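Review: the Tirkley bill tracker, after one session
August 2025

I pay for my own software, and Tirkley did not give me anything for writing this.
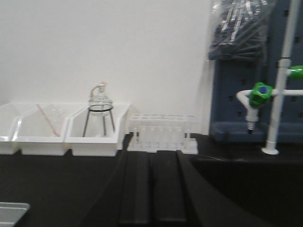 I run a small newsletter that follows our state legislature, mostly appropriations and election law. It goes out to 3,207 people, two of whom are legislators and one of whom writes to me every time I get a committee number wrong. Until this year I followed bills by hand, with the legislature's own website open in one window and a spreadsheet in the other. In January I switched to Tirkley, which watches bills for you and sends alerts when they move.

Setup took most of an afternoon. You pick your state, then add bills by number or by keyword. Keywords are a blunt tool. I put in "ballot" and got a bill on school bond measures, which I wanted, and a long run of resolutions I did not. You can exclude resolutions, but the setting is under Account and not under Search, and it took me a week to find it.

Alerts are the reason to buy it. When a bill is amended, you get an email with the old and new text side by side, deletions struck through. On the election administration bill in March, the amended version moved the canvass deadline by 9 days in a single line on the last page. I would have missed that reading it cold at night. The comparison caught it, and I had a paragraph in the next morning's issue.

The alerts are slower than the company says. Committee votes usually reached me the same evening. Floor votes were quicker. Twice a hearing was moved to a different room and an earlier hour, and the notice came after the hearing had begun. If you testify for a living, keep checking the official calendar.

Vote records are good. You can pull up any member and see every recorded vote, filtered by subject, and export it. The export stops at 1,000 rows with no warning. I sent a file to Rajitha Haque, who edits my longer pieces, and she asked why our senator seemed to have stopped voting in April. She had not. The file had run out. You have to export by month and paste the pieces together.

There is a summary feature that puts each bill into a few plain sentences. I turned it off. It described a bill repealing a reporting requirement as one that "updates" it. Anyone who has read bill titles knows what that word can hide.

Support is by email only. I wrote four times and got a useful answer three times, all from a man named Rizwan Uddin. The fourth, on the hearing notices, is still open.

Before paying I also tried Marnilow and Urnance. Marnilow is cheaper and has a better phone app, but it shows only the current text of a bill, so you can't see what changed. Urnance covers all the states and Congress and is priced for lobbying firms. If you only care about one capitol, you would be paying for a lot you never open.

The single-state plan on Tirkley holds up to 3,000 bills, more than I will ever follow. It bills yearly and renews by itself. You can cancel online, but not within the last two weeks before renewal, so mark the date.

I'm keeping it for another year. The special session on the maps opens in September, and amendments there tend to show up late in the day with very little notice. I'll post an update afterward on whether the hearing alerts have improved.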